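Zwischenbericht an die Förderstelle: Robotik-AG, Projekt Plomen
Berichtszeitraum: zweites Halbjahr bis Ende August
Projektleitung: Gwilym Samuel

Die AG arbeitet seit dem Frühjahr an der Aufgabe "Beutel packen" für den Schülerwettbewerb Okeck. Zwei Arme sollen gemeinsam Stricksachen in einen durchsichtigen Kunststoffbeutel legen. Im Berichtszeitraum wurden 157 Durchläufe aufgezeichnet, 84 davon hat die Gruppe als brauchbar eingestuft. Der Antrag sah 78 brauchbare Durchläufe vor.

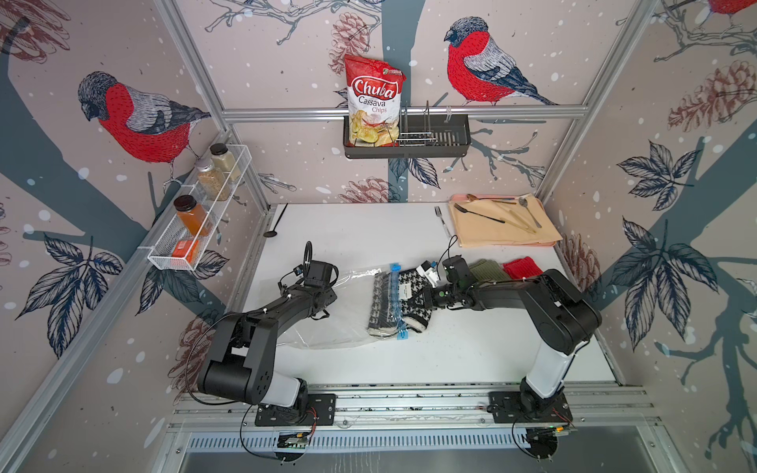 Die meisten Fehlversuche entstehen beim Öffnen des Beutels. Die Folie rutscht aus dem Greifer oder klebt zusammen. Die Gruppe Nogueira (Klasse 10) hat deshalb die Schließkraft verringert und die Anfahrt verlangsamt. Die Gruppe Emell wertet die Aufnahmen der Handgelenkkameras aus; Spiegelungen auf der Folie stören die Erkennung weiterhin. Das Aufhängen gefüllter Beutel wird seit Juni als zweite Aufgabe geübt.
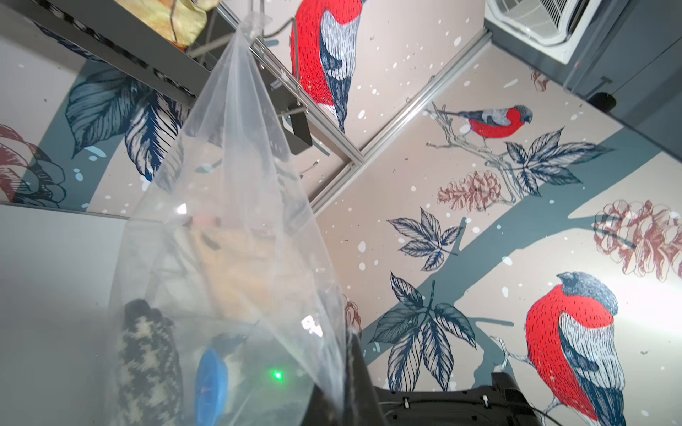
Reichen die bewilligten Mittel bis zum Wettbewerb?
Nach jetzigem Stand fehlt nichts. Von den 1000 Euro für Verbrauchsmaterial ist die Hälfte ausgegeben, vor allem für Beutel und Kabel.

Offen ist noch der Ersatz eines Netzteils. Das Angebot dazu reichen wir mit der nächsten Abrechnung nach.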